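How to Apply for a Permit to Run a Shared Shuttle Route

Running a small passenger shuttle on a fixed route takes more paperwork than driving a taxi, and most of it has to be in order before the first rider gets on. The steps below follow the process in Gerow. Other towns use different forms, but the order is much the same.

Step 1. Choose the route

Write down the start, the end and every stop between them. The transit office will not look at an application that says "downtown and nearby." Mark each stop on a street map and note which side of the road it is on. If a stop is on private land, such as a supermarket parking lot, get a signed letter from the owner.

Step 2. Check who already runs there

Ask the transit office for the list of current permit holders. A new route may share up to 3 stops with an existing one. Beyond that, the other operator has the right to object, and a hearing can add months.

Step 3. Get the vehicle inspected

Book the inspection early. Vans with up to 11 seats go through the light vehicle lane, and anything larger goes to the Plutby depot. Bring the registration, the insurance certificate and proof that every seat has a working belt. The certificate must say "passengers for hire." Ordinary commercial cover is refused at the counter.

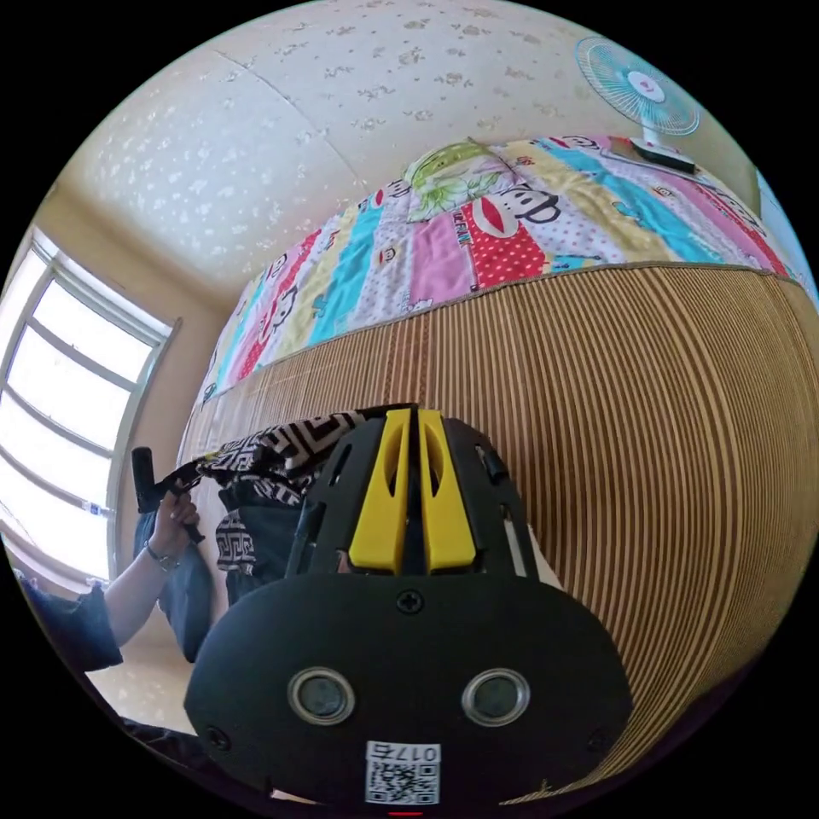

Nesma Helmy wrote in to say that her insurer took five weeks to change the wording on her certificate, and that she would ask for it before doing anything else. She also found that the inspection slip had expired by the time the new certificate arrived, so she paid for a second visit.

If you can, have the insurance in hand before you book.

Step 4. Set the fares

You need a printed fare table, even if there is only one fare. Include child and senior fares, and state whether drivers give change. Fares can be raised once a year without a new application.

Step 5. File and pay

The filing fee is $400 and is not returned if you are turned down. You will also post a bond of $2000, held for as long as the permit is active. File in person before 4 p.m. and ask for a stamped copy of every page.

Step 6. Put up the notice

A public notice must stay at each stop for 30 days. Photograph each one on the first and last day. If a notice goes missing, replace it and tell the office the same day.

Permits run until the end of October and renewals open in August. Keep the stamped copy in the vehicle.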